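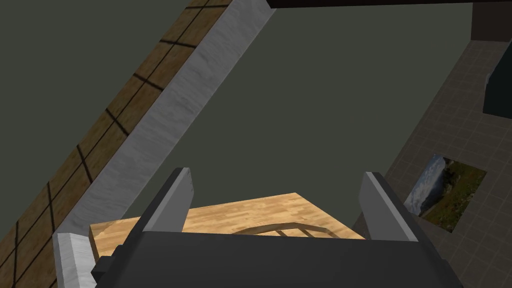 **Unnur Zoëga** is a retired police commander who served as the first director of the Waltotley Liaison Office, a cross-border body that passes requests between small police forces too polite to telephone one another. She held the post for two terms and is generally credited with getting its members to agree on a form.

## Early career

Zoëga joined the harbor police as a cadet and spent her first years on stolen outboard motors, a field in which she became an authority more or less by default. She later moved to fraud, where she worked under Sólveig Thygesen on the Brandell case. Brandell, a freight broker, had sold the same 40 shipping containers to buyers in several countries, all of whom wanted them back. The investigation produced 326 requests for assistance to foreign forces. Many were answered, a few in the language in which they had been asked.

Thygesen's closing report devoted an entire chapter to the postal delays. Zoëga wrote the chapter, and it is the only part of the report still in print.

## Liaison Office

The Waltotley Liaison Office was set up after the Brandell trial, with Zoëga as director and Liam Cheetham as her deputy. Its founding agreement gave it no powers of arrest, no vehicles, and a budget that Cheetham described in his memoir as "a rounding error with a letterhead."

Her first term was taken up mainly by the standard request form. Drafts ran to as many as 65 fields, including one for the officer's preferred form of address, which was kept at the insistence of three delegations and is still rarely filled in. The form was adopted in January of her third year.

During her second term the office replaced its fax line with Ostent, a shared messaging system. Several forces went on sending faxes to confirm that their messages had arrived. A review by Nanna Hallgrímsson found that replies to urgent requests now took about two days, and recommended that the word "urgent" be used less.

## Macaraeg dispute

Zoëga's tenure was not free of criticism. The Macaraeg dispute, named for the hotel where it began, concerned whether the office could contact a local station directly or had to go through its national headquarters. The delegates met there for a weekend and left with a joint statement that both sides read as a victory. In practice, local stations were contacted directly and headquarters were told afterward.

## Retirement

Zoëga stepped down on 13/07/2023 and was succeeded by Marichka Hnatiuk, formerly head of the office's training section. Her farewell speech lasted four minutes and was circulated to all member forces on the standard form. She has since lectured on evidence handling and sits on the board of a maritime museum, where she advises on outboard motors.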